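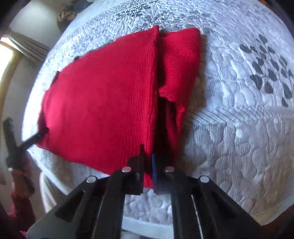

4.3 Comparing finger pads on soft, ribbed garments

Rigid objects told us very little about the difference between our two finger pads. Both held mugs, boxes and cutlery well enough that the scores sat on top of each other, and we nearly dropped the comparison at that point. Knitwear changed our minds completely! A ribbed garment stretches, slides over itself and hides its own edges, so a small change at the fingertip shows up at once in how the fold goes.

We therefore repeated the comparison with knitted items on a bed, using two hand-held grippers, one in each hand. The first pad, which we call Skoten, has a smooth face. The second, Sjöberg, has a textured face and is a little softer. Both fit the same linkage, so a pad swap leaves the reach and opening of the gripper as they were. Three operators took part (Kauppinen, Batista and Sæther), and all of them had used the grippers for at least a week before their first recorded trial.

Each trial began with the garment laid out by hand. The operator then folded it, turned it and put it down again, working only with the fingertips. We asked for no particular order of moves. Hanne Kauppinen prefers to hold the far side still with her left gripper and do all the folding with the right, while the other two pass the cloth back and forth, and we wanted both habits in the data. In total we recorded 883 trials, of which 161 were set aside before scoring, mostly for lost tracking on one of the two grippers.
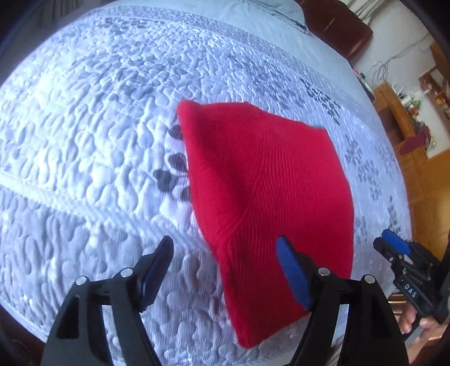 Figure 6. Red knit beanie on a quilted bedspread, seen from the camera on one gripper. The blue pad of the right finger is against the fabric; the second gripper is at the right.

The beanie shows the problem nicely. Lying flat it is at least two layers of cloth, and the operator has to choose between pinching one layer and pinching the lot. With the smooth pad, operators tended to close on everything, lift, and then shake the layers apart. With the textured pad they could drag the top layer a short way first and pinch the ridge that formed. All three found this trick within their first session, without any hint from us, and it was a real pleasure to watch the recordings side by side.

The textured pad does have a cost. On a quilted bedspread it sometimes catches the bedding as well as the garment – the raised stitching gives it plenty to hold on to – and the operator must let go and try again. We scored such a grasp as a failure even when the second attempt went well. Smooth pads slid off the quilting far more easily, and for thin items on a loose cover we would still choose them.

Camera view mattered more than we expected. The wide lens keeps both fingers in sight along with a good deal of the bed, and often the other gripper too, which is a great help when two hands meet over the same piece of cloth. Its weak point is depth close to the tips. Dark openings between layers of a saturated red knit carry almost no detail, and our labellers often disagreed on which layer was being held. Ayten Özkan suggested marking these grasps as "unclear" and leaving them out of the layer scores, and we followed her advice throughout this section. Results for the whole set, split by pad and by operator, are given in Section 4.4.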